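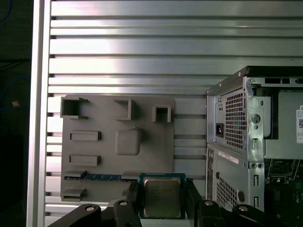
Rosine Vasseur would prefer that the word "motherboard" be kept out of the part names altogether, on the grounds that a mounting board carries the outline of one and none of its circuits. The suggestion has been adopted. From this release onwards the flat grey part is listed as the mounting board, and its raised features are listed by position.

Comby Parts Set — computer assembly pieces
Read me first

Contents of this folder

parts.csv — one line for each part, with its name, group and storage place
steps.txt — the order of assembly, in plain wording
names_old.txt — names used before this release, with their replacements
notes/ — remarks received from users of the set

Purpose

The Comby Parts Set records the pieces used in a bench exercise on the assembly of a desktop computer. It is intended for teaching workshops and for those who write instructions for them. It covers the processor, the memory module, the mounting board and the open chassis. Power supplies, cooling parts and storage drives are outside its scope.

The full list holds 3084 entries. Most of these are short written records of a single placement or removal, each giving the part, the starting place, the finishing place and a remark where one was made. Records without a finishing place have been kept and are marked "open".

Part names

Processor. The complete item, comprising the metal lid and the coloured substrate beneath it. Earlier records use "chip" and "CPU" for the same thing; both are accepted when searching.

Memory module. The long strip that goes into a slot on the board. "Stick" and "RAM" have been replaced throughout.

Mounting board. The flat grey panel with raised features. Open square shapes along the top row are called sockets, whatever their size. The raised rounded square near the middle is called the centre block. The small projections at the left edge are called tabs.

Chassis. The steel case of the computer, used with its side open. Records do not distinguish between makers of chassis.

Handling

The processor should be held by its edges. The lid and the underside should not be touched, and the part should be returned to its tray between exercises. The memory module should likewise be held at its ends where space permits. Neither part should be pressed into place if it is not square to its position. It should be lifted clear and offered again.

Boards are to be fixed before any part is brought to them. A board that moves during an exercise should be noted in the remark column, and the record kept.

Versions

Version 2 replaces the earlier list, which was kept by Clive Rudd under the working title Lakatos. The two lists should not be merged, as the numbering was begun afresh. Where an old number is needed, it will be found in names_old.txt.

The storage places Aseo and Bostard refer to the two cupboards in the teaching room. Loose parts are kept in Aseo and boards in Bostard.

Known faults

A number of early records give "socket" without a position. These could not be corrected from the written notes and have been left as they stand.

The remark column was limited in length until March, and longer remarks from before that time end abruptly. The space allowed is now 4000 characters.

Spelling of "centre" is not uniform in the notes folder, where remarks are given as received.

Use and corrections

The set may be copied and adapted for teaching, provided that this file is kept with it. Corrections should give the record number and the proposed wording, and should be addressed to Clive Rudd. Proposals for new part names are considered separately — they are held over until the next version.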